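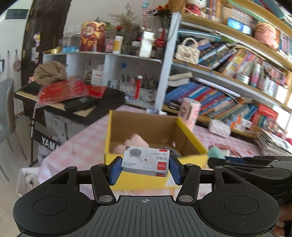

Why do old handheld games feel slow when you play them on a phone?
Mostly it's the touch screen and the sound buffer. The game itself usually runs at full speed, but your thumb press gets to it late.

I went into this project blaming the emulator for everything, so that was a bit of a surprise! My plan was to write a small front end called Rulness that sits on top of an emulator core and lets you move the on-screen buttons wherever you like. I wanted it to work for people like me, who grew up on platformers and keep falling into the same pit because the jump button is in a dumb spot.

For testing I used Virkell, a homebrew platformer that's free to share, so I didn't have to worry about game files. (My first choice was a racing game called Gasska, but it barely uses the buttons, so I dropped it after a weekend.) I played the first level 30 times with the default layout and 30 times with mine, and wrote down every missed jump in a spreadsheet.

The default layout gave me 18 runs where I lost all my lives before the flag. With the bigger jump button moved lower, that went down to three. I know, I know – I was also getting better at the level. I should have switched back and forth between layouts, and if I did it over I'd start there.

The sound part took way longer than the buttons. With the buffer at 200 milliseconds the music was smooth but the jump noise came so late it threw me off. Setting it lower fixed that on my phone and made my old tablet crackle like crazy. In the end I put a slider in the settings menu and let the player pick.

Save states work, but only one per game. I ran out of time before the December deadline, and the code for naming them is still sitting there half done. Also the menu looks pretty ugly in landscape – the text runs under the pause button on smaller screens.

Next up is Bluetooth controller support, and then I want to try the whole thing again with the Yazzie core, which has its own way of reading input once per screen refresh.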